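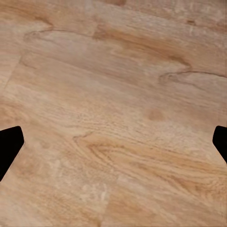
*Pale wood with the grain running in long bands.*

# How to oil a wooden table top

I wrote these instructions for my neighbour Iestyn Parry, who bought an old kitchen table in Wasbridge and asked me how to make it nice again. It is for solid wood only. If your table has a thin layer of wood glued on a board, sand it very lightly or ask someone with more experience.

## What you need

- sandpaper in 120, 180 and 240 grit
- a sanding block of cork
- hard oil, one small tin (I use Lallach, but I have also used Gatti with good result)
- cotton cloths without fluff
- rubber gloves

My table is 900 mm wide and one tin was enough for two coats.

## Sanding

First wash the table with warm water and a little soap, and let it dry until the next day. Start with the 120 paper. Always move the block along the grain, never across it. Scratches across the grain are hard to see on dry wood, but the oil makes them dark and then you must begin again. I have done this mistake two times.

Continue with 180 and finish with 240. Between the papers, remove the dust with a brush and then with a cloth which is only a little damp. Look at the surface with a lamp held low at the side.

## Oiling

1. Open the window and put on the gloves.
2. Stir the oil well. Do not shake the tin.
3. Put a small amount on a cloth and rub it in along the grain.
4. Wait 9 minutes, then wipe off everything that the wood did not drink.
5. Leave the table overnight and repeat.

The waiting time is for my oil. Yours may be different, so please read the tin. If the surface feels sticky in the morning, you left too much oil on it. Rub it with a cloth with a few drops of fresh oil, and wipe dry.

**Important:** oily cloths can start to burn by themselves. Put them in a bucket of water, or spread them flat outside to dry.

## Afterwards

Do not put hot pans on the table in the first week. I give mine a new thin coat every October.

Wyn Dafis, Clirach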